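Testham Forums > Handheld capture > Faults and failures
Right gripper pose jumps when holding long objects

Posted by clurneck_ops, 15 October 2024

We have a repeatable fault on one pair of handheld grippers and I want a second opinion before I pull the unit apart. Task is umbrella pick and place on a small table, one operator seated, both hands in use. Head camera tracks the marker cube under each gripper. Left hand is clean. Right hand pose jumps sideways in the middle of a grasp, holds the wrong value for 23 frames, then snaps back.

First bad frame in the last session is 2794. It happened again at 3058, same direction. Gripper opening width is logged separately and looks normal through both events.

Already tried: reseated the right cube, swapped the USB cable, recalibrated the head camera. No change.

Typical working position:

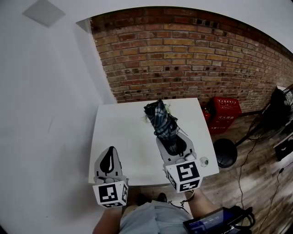
Right gripper on the folded umbrella, cube below it with two faces toward the camera.

Umbrella is the only object that triggers it so far. A short block in the same place gives no jumps over a full session.

Reply by pinto_m

Two faces at an angle is the classic pose flip. The solver has two solutions that fit nearly equally well and picks the wrong one. Log reprojection error for both candidates. If they are within a few percent of each other at 2794 you have your answer.

Reply by benchrat

Disagree. A flip gives you a rotation error first and foremost. OP says it moves sideways. I would look at that clear cup next to the right cube. Refraction at a marker edge will pull a corner, and so will a highlight off the rim. Clear the table and rerun before touching software.

Reply by pinto_m

The cup is beside the cube. It does nothing unless it gets between the cube and the camera. And if he is reading the gripper tip, a small rotation at the cube becomes a sideways shift at the tip. clurneck_ops, which point are you plotting?

Reply by clurneck_ops

Tip. So that fits either theory. I will plot the cube origin tonight.

Reply by assunta_mancuso

Please deal with the safety side before you chase the numbers. Are these poses being replayed on hardware? We ran a set with the same kind of jump on a Bridine arm in January. The arm tried to cover the whole offset in one control step, hit the table and bent a finger mount. Our e-stop was on the far side of the cell.

Put a velocity limit on the replay side and reject any episode that exceeds it. Do not smooth over the jump — a filter turns a bad step into a bad curve and it will pass your checks.

While I am at it, there is a fan base by the right edge of that table and a cord running across the floor. Reroute the cord before someone gets up with both hands full.

Assunta Mancuso

Reply by clurneck_ops

No replay yet, recording only. I have put a hold on the whole set until this is sorted. Point taken on the cord.

Reply by benchrat

A limit at replay is fine but it should be at record time too. No sense storing episodes you are going to throw out.

Reply by assunta_mancuso

Store them and flag them. You need the bad ones to find the cause.

Reply by clurneck_ops

Results. The cube origin moves very little at either event. Orientation is off by 20 degrees at 2794 and by nearly the same amount at 3058. Second candidate from the solver matches the true pose both times.

Also ran it with the table cleared, per benchrat. Jump still there, one event.

Reply by pinto_m

Pose flip, then. Use the previous frame to choose between candidates and throw the detection out if neither is close.

Reply by benchrat

Fine on the cup. It still does not explain why only the umbrella does it. A short block should flip just as often at the same wrist angle.

Reply by clurneck_ops

The wrist angle may not be the same. I have not compared them. Candidate check goes in first, then I will run the block and the umbrella back to back and post both logs. Set stays on hold.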